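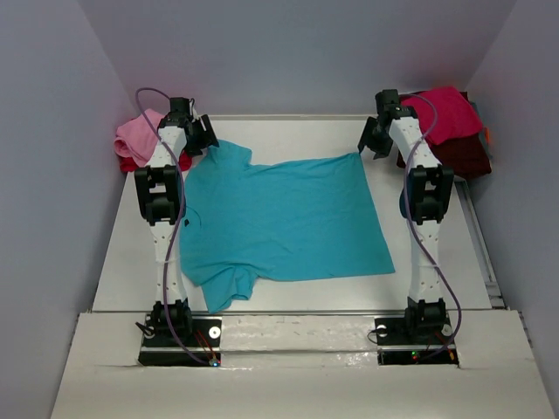
Attachment 1: turquoise tee laid out on the white table, pink and red garments in the back corner

Ticket: Shirts won't fold to the same size
Product: Hinduser folding guide, adult size
Status: Solved
Opened: Wed 9 March

Hi there! I bought your folding guide back in October, the printed sheet with the steps on it, and I love it for towels and pillowcases. T-shirts are another story. I follow the steps, I press everything down with my hands, and every stack I make leans to one side like it's had a long night. I've got a dresser from Stustholm with pretty shallow drawers (4 inches of room inside, I measured) so a fat, lopsided fold means the drawer catches when I push it shut.

The turquoise one in the attachment is my worst offender. You can see the hem end is spread out fairly nicely, a bit wrinkled, but up at the collar it's all bunched together with one of the sleeves. There's also a small dark mark on it.

What I've tried so far:

Folding on the bed. Terrible, the mattress sinks and the sleeves wander off.

Folding on the table. Better! The hem behaves, but the collar still ends up thick on one side.

Ironing first. It worked great and I am never doing it again for a drawer full of T-shirts.

Starting from the sleeves instead of the sides, like a friend does it. I got a sort of triangle.

Is there a step I'm missing before the first fold? Your sheet goes straight to "bring the left side to the middle" and my left side is never where the drawing says it should be.

Reply from Hinduser support
Thanks for the photo. Please try this before step 1: hold the shirt by both shoulder seams, give it a shake, and lay it down collar first. Pull each sleeve straight out to the side and smooth from the collar toward the hem. Then start the sheet as printed. For a shallow drawer, finish with thirds instead of halves.

Update from me
OK, the shoulder seams were it! I'd been picking shirts up by the hem and sort of flopping them down, so the top half landed in a heap and I was trying to pat it flat afterward. I did 9 shirts last night and the stack stands up by itself. It takes me about 10 seconds longer per shirt and I'm fine with that.

Thirds also fit the Stustholm drawer, with a little room on top. The only one that still gives me trouble is a long-sleeved one, where the cuffs stick out past the bottom. Do you have a sheet for those? If so I'll order it, and you can close this one.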